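The **Stunitz Pair** is a two-armed tabletop robot kit sold by the small firm of Stunitz, intended for people who would like to teach a pair of robot arms to do fiddly household and workshop jobs without first having to build a laboratory. It comes as a boxed set of parts, together with the Pukis control program and a year of telephone help, and it has found a loyal following among colleges, repair workshops and patient hobbyists with a spare table.

## Background

Stunitz began by making drawer runners and shelf brackets, and drifted into robotics when its own packing room wanted help with sorting. The first arm, sold under the name Figueroa, was a single model for picking up one thing at a time. It was well liked, though owners kept writing in to say that a good many ordinary jobs really want two hands: one to steady, so to speak, and one to do the work. Several had gone so far as to bolt two Figueroas to the same bench and run them from separate computers, with rather mixed results.

The Pair grew out of those letters. It went on sale one October, in a first batch of 1,225 sets, and the firm has kept the same basic layout ever since, even as the wrist parts and the program have been changed. Older Figueroa arms can be brought up to date with a conversion box, although the work takes a whole afternoon and a steady hand with the smaller screws.

## What is supplied

The standard set includes:

- two arms with grippers
- mounting plates and fixings for the front of a table
- power supplies and a single stop button for both arms
- the Pukis program, with a printed guide
- a pouch of cable ties, which owners soon come to treasure

The table itself isn't included, and neither are the things to be picked up. Stunitz rather encourages people to use whatever is lying about the house, and the printed guide has a cheerful chapter on raiding the kitchen drawers. A soft patterned cloth is suggested for the work surface, partly to quieten the grippers when they touch down and partly to give the program something less tidy than a bare board to cope with.

## The Pukis program

Pukis runs on an ordinary desktop computer. An owner teaches a job by guiding the arms through it a number of times, and the program then tries to carry it out alone, asking for more practice runs where it's unsure of itself. The guide recommends 15 runs for a simple job such as lifting a block into a tray, and is frank that anything soft or stringy will want a great many more. Finished jobs can be saved, renamed and shared with other owners through the Tukulitz library, which held 3,000 jobs when the second edition of the guide was printed.

Both arms can be taught together or one after the other. Most owners settle on the second way to begin with, as it's a good deal to keep in one's head otherwise, and move on to joint work once they've got used to how far each arm will reach before it gets in its neighbour's way.

## String sorting

String has become something of a favourite test among owners of the Pair. It has no fixed shape, it catches on itself, and a thin piece is easily lost against a background of its own colour. The usual arrangement is a divided bin in the middle of the table with a different colour of string for each compartment, and the remaining lengths laid on the cloth in front, within reach of one gripper or the other. Red string in a red bin is thought of as the hard version, and owners who manage it are apt to mention the fact.

The guide suggests leaving other odds and ends on the table during these runs, such as toy blocks or an open case of poker chips, so that the arms learn to leave them be.

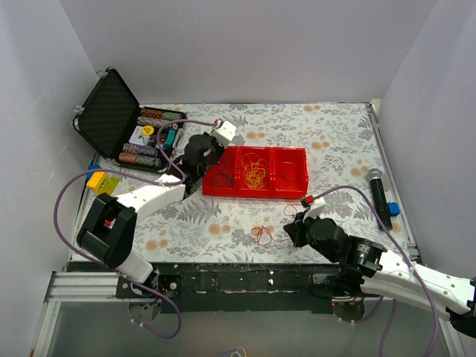
## Reception

Reviews have been kind on the whole. The arms are praised for being quiet and for going together without much swearing, and the guide is often singled out as a pleasure to read. The commonest grumble concerns the cables, which need to be tied with enough slack for the wrist to turn freely, and which beginners nearly always tie too tightly the first time round. The set weighs 17 kilograms in its box, and more than one reviewer has wished for a second handle.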